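Zamfir Breakfast Log

Version 3. A plain text record of 400 breakfasts, kept to settle whether anyone in the Skadow office eats the same thing twice in a row. They do. They do almost nothing else.

What's in it
breakfasts.csv - one row per meal, with time of day, main food and a mood score out of 100
notes.txt - complaints, mostly regarding toast

Known problems
Mood scores were entered before coffee and should be read that way. 32 rows say only "the usual" and we have left them alone. "Brunch" was banned as a category in August, after an argument, so late meals are filed under breakfast or under nothing.

Using it
Open it in any spreadsheet. The Flulov importer also works, provided you rename the mood column first.

License
Do what you like with it. Please don't use it to plan a menu.

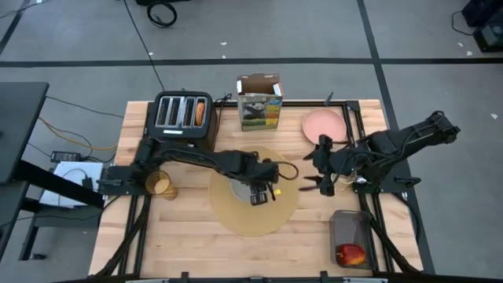

Toaster, cereal box and dishes on the wooden table.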